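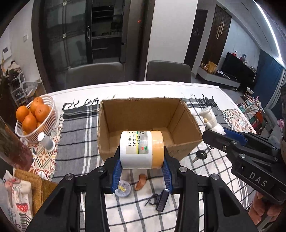
Susument Open Day, Sep 26, 2025

So I finally made it to the Susument open day! I'd been meaning to go since April, when a friend forwarded me the sign-up page, and then I nearly missed my slot anyway thanks to the parking (use the Rotwood lot, the other one is permit only).

They split us into groups of 9, gave us coffee and sent us upstairs to the demo apartment, where people spend their shifts doing household chores with hand-held grippers so the robots have something to learn from. I was expecting a lab with cages and yellow tape. It's a dining table with chairs!

The job while we were up there was packing: pick up a jar, get it over the cardboard box, lower it in, let go. Then again with the next thing. The woman running the table made it look like nothing, and then we each got 4 tries. I dropped two. You squeeze, and the blue pads on the fingers do grip well, but you lose all the little feelings you get from your own fingertips, and I kept coming in too high. Round things were the worst for me. A guy in our group got a key off the tablecloth on his first go and was pretty smug about it.

Downstairs was the Lodhi room, which has the actual arm. It ran a sorting routine for 43 minutes with only 3 stops, and the engineer talked us through each one without getting defensive (I asked a lot of questions, sorry to everybody behind me). It's slow! My kids would have wandered off. I could have watched it all afternoon.

The Cirus talk at the end was mostly about software and went over my head, plus the room was stuffy. Skip it if you're hungry, the sandwiches go fast. Sign-up for the spring visit is on their site, and you'll want closed-toe shoes for downstairs.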